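Stilby Boot and Wader Rack, Two-Tier

Home / Hallway and Porch / Racks / Stilby Two-Tier

In stock. Delivered flat in one box, with a bag of screws and a sheet of instructions drawn by somebody who has seen a screwdriver.

There are two sorts of household. In one, wet boots are taken off at the door, knocked together twice and stood neatly on a mat. In the other, they are trodden off by the heel, left where they fall and found again at six in the morning by a person in socks. The Stilby was made for the second sort, though we will sell it to the first if they ask nicely.

It is a low steel rack for the porch, the back hall or that bit of the garage nearest the kitchen door. Boots stand on the tiers, water runs through and collects in a drip pan underneath, and the pan slides out so you can tip it over the roses or, more likely, down the drain. It has no lights, no app and no scent cartridge.

What it's for

Wellingtons, walking boots, football boots, school shoes in the state school shoes get into by the second week of term. Tall wellies go on the bottom tier with the top one lifted off, or lie on their sides if you have other things to keep up there. Waders should be folded over once at the knee and not left that way all winter, as the rubber remembers.

It will also take flower pots, dog towels and the sort of rucksack that has been sat on wet grass. It won't take a person. Diane Charbonneau in our returns department has a folder on this subject and would rather it didn't get any thicker.

Putting it together

Lay the back panel on a rug. Fit the two sides, then the bottom tier, then the top. Leave every screw half a turn loose until the whole thing is standing, then go round and tighten them. If it rocks, your floor is to blame, and the feet wind in and out to make up for it. Old quarry tiles may need all four feet adjusting and a short lie down afterwards.

You'll need a cross-head screwdriver. A second pair of hands helps, provided they belong to someone who isn't going to read the instructions aloud.

We suggest fixing the rack to the wall if there are small children about, or large ones who climb. The bracket is in the box. Wall plugs are not, as we don't know your wall.

Cleaning

Mud comes off best when it has dried. Leave it overnight, brush it through, then wipe the tiers with warm water and a drop of washing-up liquid. Any stiff brush will do. Please don't use wire wool, oven cleaner or the pressure washer you were given for your birthday. The coating is tough but it can be got through by anyone with enough enthusiasm.

Grit in the drip pan should go on the garden. We have had one letter from a plumber about this and we took it to heart. 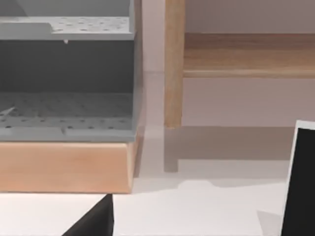
Will boots dry faster on the Stilby than on a mat?

Somewhat. Air gets under the soles, which a mat doesn't allow, but the insides still depend on how warm your hall is. For soaked boots, pull out the insoles and stuff the toes with newspaper, changing it before bed.

Where to stand it

Near a radiator is fine, hard up against one is not, and that goes for the boots more than the rack. Leather dried too quickly goes stiff and then cracks, generally the week after you've spent money on it. Leave a hand's width and let things take their time.

Outdoors under a porch roof is all right. Outdoors in the open is asking a lot. The steel is coated but the screws are ordinary ones, and a couple of wet winters will find them.

If your front door opens inwards, measure the swing before you order. Poppy Tapley, who writes our catalogue and ought to have known better, now goes in and out of her own house sideways.

Extras

Spare drip pan. Same as the one supplied. Useful if the first one has become a home for seedlings.

Wandik boot brush. Stiff bristles, long handle, a hole in the end for hanging it on a nail. It is a very good brush and there isn't much more to say about it.

Sowerby top board. An oiled ash board that sits over the upper tier, for gloves, post and keys. It does make the whole thing look more like furniture. Wipe up wet rings quickly or learn to like them.

Replacement feet. Sold in packs of four. People lose one and then put a folded beer mat under that corner for years, so we thought we'd mention it.

Delivery and returns

Orders placed before noon go out the same day. The box goes by van and the driver will leave it at your door, or behind the bins if you've told us that's where you want it. It's an awkward shape for one person on a narrow stair.

Send it back within 12 weeks if you don't get on with it. We'd like it clean. We accept that it will be fairly clean. The guarantee on the tiers and frame lasts 3 years and covers rust, bad welds and anything that is our fault. It doesn't cover being reversed over.

What buyers have said

"Bought for a family of five. Holds the boots of the three who bother. Very pleased with it otherwise." Nnamdi Olaniyan

"Solid, plain, easy to wipe. The instructions were the right way up, a first for me. I took off a star for the drip pan, which squeaks when you pull it out." Selina Aebischer

"My husband said we didn't need one. He has since put his own shoes on the top tier and moved mine to the bottom." Seul-gi Lim

The squeak is known to us. A rub of candle wax along both runners sees it off until spring.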